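Home | Essay Prize | Past Winners | FAQ | Contact

Flostholm Young Historians Essay Prize: FAQ

May 24, 2026 | Posted by the prize desk
Filed under: Essays, Local History, For Students

Same questions keep landing in the inbox so putting the answers up now. Will add more when there's time.

Who can enter?
Anyone in grades 7 to 12 living in Flostholm, Annan or Clinside. Homeschooled is fine. One essay each.

What do I write about?
A person or event from the past that mattered where you live. Doesn't have to be a hero. A ferry strike, a schoolteacher, the year the mill closed — all good. National leaders are OK only if you can tie them to the area. Last year we got 904 entries and way too many of them were an encyclopedia page with a new title.

How long?
2000 words max. Footnotes don't count, quotes do. No minimum, but if it's half a page you probably haven't started yet.

I have a topic and no idea how to begin. Help?

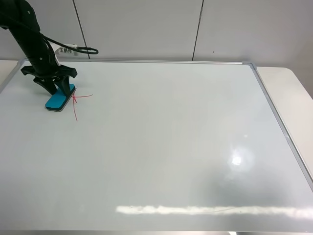
Start with dates. Put down when your person was born, where they moved, what changed, then look for the gap you can't explain. That gap is usualy the essay. Do this part on something easy to wipe, a whiteboard is great, a few thin red marker lines and a fat eraser with a bright blue top like that one, and move stuff around until the order makes sense. Then write. Don't polish the intro first, you'll end up cutting it.

What counts as a source?
Letters, newspapers, census pages, church books, maps, photos, a recorded talk with your great aunt. At least two, and one has to be from the time you're writing about. Websites OK if you say which page and when you looked.

Where do I find old newspapers?
The Mavasa reading room in Annan. Free for students, bring a school ID. The clippings index has 3923 cards, sorted by surname and then by street. Ask at the desk for the Clinside drawers, they're kept seperately.

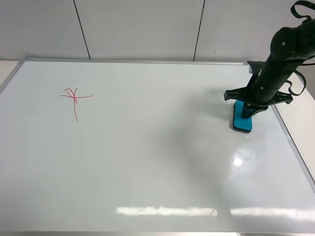

Large whiteboard laid flat on a table.

Can two of us write one essay?
Yes, pairs only. Both names on the cover sheet. You split the prize.

Can I use AI?
Not for the writing. Spell check fine.

Does it have to be in English?
No. Any language, but send an English translation with it. Only the English one goes toward the word limit.

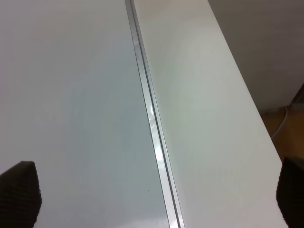 Glossy white panels, metal strip along the join.

When do I hear back?
Shortlist goes up in October. 56 essays make it. Everyone on the list gets an email, so check spam before writing to us.

Do I keep the rights?
Yes. We print the winners in the yearbook, after that it's yours. Send it anywhere.

I missed something on the form. Can I fix it?
Before the deadline, yes — just submit again with the same email and we use the newer one. After that, no.

Do I get comments from the judges?
Shortlist only. A page or so, by mail, usually a few weeks after the list.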